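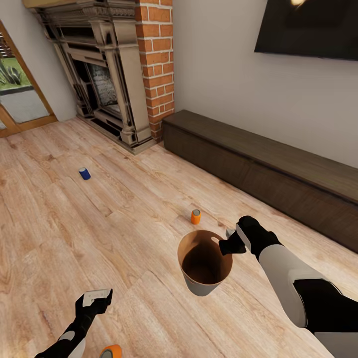
Light wood planks in tan and honey tones, living room.

I said in March that I would write up the floor once it was finished. It has been finished for a while and I kept putting off the post. A few of you asked in the comments what I ended up buying and whether I would do it again, so I'll try to cover both.

For anyone new, the house is on Vodemska Street in Clulteden and it is small. The ground floor had carpet in every room except the kitchen and bath. The carpet was beige when I bought the place. By last winter it was a different color near the front door and along the path to the couch, and no amount of rented steam cleaner was changing that.

I pulled up one corner in the hall closet first. I was hoping for old hardwood, as everyone does. Under the pad was plywood with paint drips on it. So there was nothing to restore, and I had to decide what to put down.

I looked at vinyl plank, laminate and engineered wood. I brought home samples of all three and left them by the back door for two weeks, where they got walked on with wet boots. The vinyl held up best. The laminate was fine but one edge swelled a little where water had sat on the cut end. The engineered wood got a scratch, which I could feel with a fingernail. I bought the engineered wood anyway. I liked how it felt in socks and I liked that a scratch in it looked like a scratched piece of wood. With the vinyl, every fourth sample board had the same knot in the same place, and after I had seen it I kept looking for it.

The brand is Jokulwood. I got it at Meireles, the flooring place out past the grain elevator, and they were patient with me. I went in four times. The third time I brought a kitchen drawer front in a bag to hold against the samples. If you go, ask to take home full boards. The little squares on the display wall are too small to tell you anything, and the lights in there are much whiter than what I have at home. The one I liked in the store looked pink in my living room. The one I chose looked dull in the store.

I measured the rooms at 684 square feet, closets included. The usual advice is to order ten percent extra, and more if you run the boards at an angle. I ran mine straight, parallel to the long wall, and I still ended up using most of the extra. I wasted several boards on the two door frames and one on the heat vent, which I cut on the wrong side of the line. I have one unopened box left and it is staying in the attic for repairs.

The boards have to sit in the house before you install them. My instructions said three days at normal indoor temperature, boxes flat and not leaning on anything. I gave them five, mostly so I could have a weekend for it. During that time I slept upstairs with the couch cushions, the lamp, the shoe rack and both bookcases, all of which had to go somewhere. If you do this in an occupied house, plan on the furniture being a bigger problem than the floor. I moved the same bookcase six times.

Getting the carpet out took one long afternoon. Cut it in strips from the back with a utility knife, roll the strips, tape them. The pad comes up in pieces and leaves the staples behind. I spent two evenings on staples with a flat screwdriver and pliers, on a gardening kneeler. Wear gloves. I also found a place by the window where the subfloor dipped, and I filled it with patching compound and let it cure overnight. There was a second dip in the hall that I decided I could live with. There is a soft spot there now when you step on it, and I notice it every day. Fill all of them.

Squeaks are also worth fixing at this stage. I walked the bare plywood at seven in the morning, when the street was quiet, and put a pencil X wherever it made a noise. Then I drove screws into the joists near each X. That box of screws was the cheapest thing I bought for the whole project and made the most difference.

The laying itself was slow in the first room and quicker after that. My first three rows took an entire morning. You need a straight line to start from, and the wall is not going to be straight, so snap a chalk line and trust the chalk. Keep spacers along the wall so the wood has somewhere to go in summer. Open several boxes at once and mix them. Mine varied from box to box, with some much darker in the grain, and if I had worked through them in order there would have been stripes across the room.

I borrowed a miter saw and rented a flooring nailer. The nailer is heavy and I was sore for days. I did rent it one day longer than I needed to, because I was afraid of running late, and then I finished on time and it sat on the porch.

Some costs, for the people who asked. I won't list the wood itself, as prices have changed since I bought mine and Meireles had it on sale. Everything besides the wood came to $1016. That covers underlayment, the nailer rental, patching compound, fasteners, baseboards and paint for the baseboards. The dump charged me $70 to take the carpet and pad. I had set aside $100 for surprises and spent it on a transition strip for the kitchen doorway, where the heights did not match, plus a second blade.

The baseboards were the part I had not thought about. I meant to reuse the old ones. Half of them split coming off the wall, and the rest were a little too short once they had to sit on the new floor and still hide the old paint line. New ones meant painting, and painting meant another week before the furniture could go back against the walls.

As for living with it, the house is louder. I hear my own steps and I hear a dropped spoon from upstairs. A rug in the living room helped. Dust shows up by the second day in a way it never did on carpet, though it must have been there the whole time. I run a dry microfiber mop over it before dinner and that takes five minutes. For washing I use a barely damp cloth and a cleaner with no wax in it. Put felt pads under the chair legs, and check them every so often, since mine fall off.

It already has some marks. There is a dent by the stairs from a hammer and a few fine scratches where I dragged the plant stand instead of lifting it. They bothered me for a week or so.

Would I do it again? Yes, but I would hire somebody for the staples. The upstairs still has its carpet and I am leaving it alone until at least next year. Next post will be the kitchen shelves, if the brackets ever get here.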